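4. The Tube Handling Task and Its Effect on Bench Work

4.1 Why we began with tubes

Before the arm came, the technicians at the Jellelness laboratory moved test tubes by hand for a large part of each shift. A tube was taken from its rack, held against a dark background, checked, and put back. The work is not difficult, but it is tiring for the wrist and the eyes. In our first interviews, Marjorie Pilkington, the senior technician, called it "the part of the day when I am only a pair of fingers." We chose this task for the study for two reasons. It is simple to describe, and everyone at the bench had an opinion about it.

The study covers 15 weeks, beginning in November. Four technicians took part, and all of them had worked at the bench before the change. We kept written notes on 728 handling episodes. An episode starts when a tube is lifted and ends when it is released, or when a person stops the arm. The coding of the notes was done by Evie Ackroyd and Man-sik Bang, who worked separately and then compared their results.

4.2 What the technicians look at

We expected that technicians would watch the fingers of the hand, and in the first weeks they did. Later their attention moved to the liquid. A tube that hangs with a small tilt is still acceptable for the inspection step, but the technician wants to see a clean surface line and to know if there are drops on the glass higher up. Figure 4 shows a tube at the point where this judgment is made. 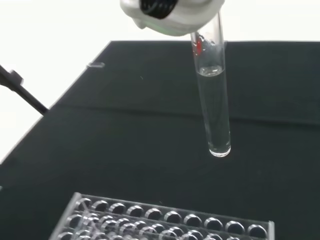 Figure 4a. Tube with clear liquid, held over the dark mat. The curved liquid surface and some droplets near the red mark can be seen.

The judgment itself did not become automatic. Trevor Catterall, who has nine years at the bench, explained that when he held a tube himself he would turn it a little without thinking, to move a reflection away from the liquid line. With the arm he must decide that he wants it turned and then ask for it. He found this slow at the beginning. After some weeks he said that he had started to notice which reflections really disturbed him and which did not — he had never needed to know this before.

Two of the other participants reported something similar. The fourth did not, and she preferred to stop the arm and take the tube in her own hand whenever she had a doubt. We counted these cases as normal work and not as failures, and the laboratory agreed to this.

4.3 The bench as a shared place

The second change concerns space. A technician who works alone puts her things where her hands expect them. When the arm uses the same table, the rack position has to be agreed, and the cloth must stay flat and in place. Our participants spoke about this more than about speed.
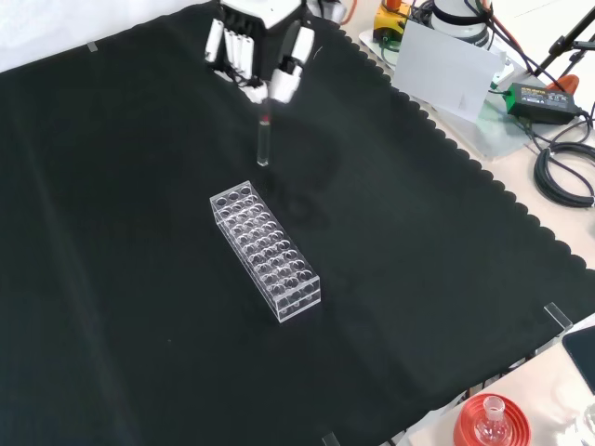

Figure 4b. The hand holding the tube close to the clear rack. Cables, the flask on its red stand and other items are outside the cloth or near its edge.

During the study a rule was formed slowly, and no manager wrote it. The middle of the cloth belonged to the arm and the rack, and personal items went to the side. Howard Bloxham, who joined the group last among the four, learned this rule from the others and told us he believed it was in the manual. It is not. The Nodo manual, which the laboratory uses for all its bench equipment, says only that the work area must be clear.

There were also small conflicts. Preparation for the next task used to overlap with inspection, and glassware was set down wherever there was room. Now it is prepared at the edge or on another table, and this means more walking. Marjorie Pilkington considered the walking a benefit for her back, while Trevor Catterall considered it lost time. We have no measure that can decide between them.

A wider view of the table also makes clear how much of the new work is about cables. Routing and checking them was not in any job description, yet it appears often in our notes. The technicians do it before the first rack of the shift, and they look again when the arm has made a long movement. We treat this as real work in the analysis, in the same way as Kanagaratnam bench checks, the laboratory's own name for its morning routine.

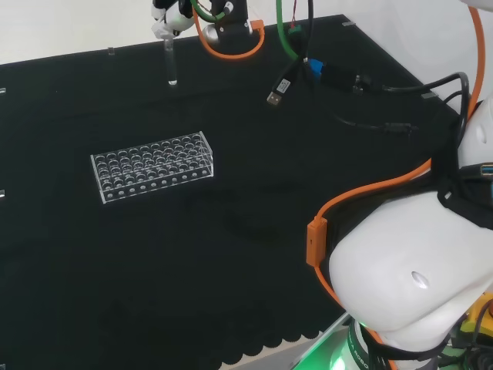 4.4 Who is responsible for a stopped arm

At the start, any person could stop the arm, but only one person per shift could start it again. The participants disliked this arrangement. A technician who stopped the arm for a good reason then had to wait and explain the stop to a colleague, and some of them began to hesitate. From the fourth week the laboratory let the person who stopped it also restart it, after a look at the tube and the rack. The notes became longer after this change — people wrote down why they had stopped, although we had not asked them to do so.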